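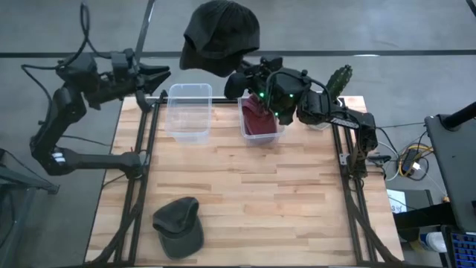 Section 7: Oiling a butcher-block top

The Fenholm leaflet promises a finish that lasts "for years." Ignore that. A top that gets daily use will want oil again by December if you did it in spring, and the steps below assume you would like to do it properly once.

1. Clear the top and wipe it with a damp cloth. Skip the Ziltby cleaning spray. It smells nice and leaves a film that oil won't get through.

2. Let the wood dry overnight. The leaflet says 20 minutes, a figure I can't explain.

3. Sand lightly along the strips, never across them. Stop when the surface feels even. Vacuum up the dust, then wipe again with a dry cloth.

4. Pour a small puddle of oil and spread it thin with a lint-free rag. Cornusar oil is fine. So is plain mineral oil at a third of the price, and Aarne Heinonen, who checked these steps on his own bench, could not tell them apart.

5. Wait until the wood stops drinking, then wipe off everything left on top. 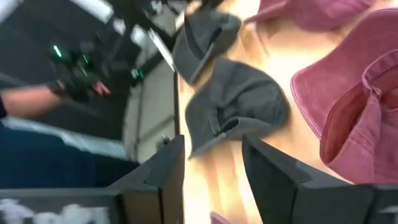 6. Repeat steps 4 and 5 the next day. Two coats are enough. The "seven-coat method" sold with the Hadgu kit mostly uses up the Hadgu kit.

Caution: Some finishing oils, linseed and tung among them, can heat up as they cure, and a balled-up rag can catch fire. Lay used rags flat outdoors to dry, away from anything that burns. This warning is one I do believe.

Note: Keep cloth and paper off the top for 2 days after the last coat. Oil marks come out of fabric badly, whatever the bottle claims.

Note: White rings from cups will usually fade with another thin coat. Dark rings near screws or metal feet are a different problem – see Section 9 before you sand, or you may go deeper than you need to.

Steps revised March 10, 2022, by Ximena Painemal.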